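Changes to Meeting Room Booking at the Hinora Building

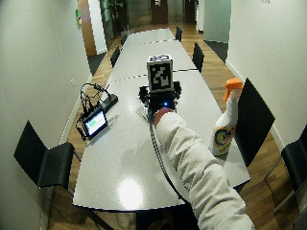
When do the new booking rules take effect? They apply to all reservations for dates from the start of July onward, including recurring reservations that were made under the earlier rules.

The Office of Shared Facilities has completed its review of how meeting rooms in the Hinora Building are reserved and used. The review was requested last winter after several departments reported that they could not find a room at short notice, even on afternoons when many of the reserved rooms were plainly not in use. Staff on the upper floors were holding interviews in the cafeteria, and at least two external visitors were received in the mail room.

Over the review period the office examined 936 reservations. A large share of these were recurring bookings, many of them set up by employees who had since changed teams. The booking system treated each as active until it was canceled by the person who had made it, and in a number of cases that person no longer had access to the calendar in question.

Under the new rules, a recurring reservation will expire after 20 weeks unless it is renewed. The system will send a reminder to the organizer and to one alternate contact, who must now be named when the booking is made. Either person may renew. Departments that hold standing meetings with outside partners may apply for a longer term by writing to Arsalan Marwat, who manages room allocation for the building.

Rooms may be reserved up to 14 weeks ahead. Requests for later dates, such as annual planning sessions, will be taken by the office directly and confirmed once the calendar for that period opens. The office asks departments not to place several provisional bookings for the same event. Where this occurs, the earliest request will be kept and the others released.

A reservation that has not been checked in within 20 minutes of its start time will be released to other users. Check-in can be completed on the panel beside the door or through the booking page. Organizers who expect to be late may check in from the booking page before they arrive. The release rule does not apply to the Malik Room, which is reserved for board and committee business and will continue to be booked through the executive office.

Some departments asked during the review whether small rooms could be left off the system altogether and used as needed. The office considered this and decided against it for the present. The small rooms on the east corridor are the ones most often used for confidential conversations, and staff told us that they valued knowing they would not be interrupted. Two of the phone rooms near the stairwell will remain open to all without a reservation, with a suggested limit of half an hour.

Catering requests are now separate from room requests. In the past, a change to the time of a meeting did not reach the kitchen, and lunches were delivered to rooms whose occupants had moved elsewhere. Organizers should submit the catering form after the room is confirmed and should update it themselves if the time changes. The kitchen cannot accept changes after 9 a.m. on the day of the meeting.

Furniture is to be returned to its usual layout at the end of each meeting. Chairs brought in from another room should go back to that room, and whiteboards should be wiped. Requests for a different layout, including seating in rows or the removal of tables, should be sent to the office with the reservation so that the building crew can plan the work. Users who find a room in poor order are asked to report it through the booking page - a short note is enough.

The booking page itself has been moved to Brikura, the system already used for parking and visitor passes. Employees can sign in with their existing account. Reservations made in the former system have been copied across, but attached agendas and guest lists have not, and organizers should add these again where they are needed. The former system, Hunus, will remain available for reference until the end of August. It will not accept new reservations during that time.

Short training sessions will be offered on the ground floor throughout June. They are intended mainly for administrative staff who book on behalf of others, although anyone may attend. Those who manage calendars for more than one department are encouraged to come, as the steps for naming an alternate contact differ slightly in such cases. A printed guide will be available at the front desk.

"We received a good deal of careful comment from departments, and the rules were changed in several places as a result," said Naheed Magsi, head of the Office of Shared Facilities. "The check-in period was the subject of the most discussion. Our first proposal was shorter, and we were persuaded that it would be unfair to people coming from the other side of the campus."

The office will look again at the rules in the winter, once there has been a full season of use under the new arrangements. Comments received before the end of November will be included. They may be sent through the booking page or left in writing at the front desk, marked for the attention of Shared Facilities.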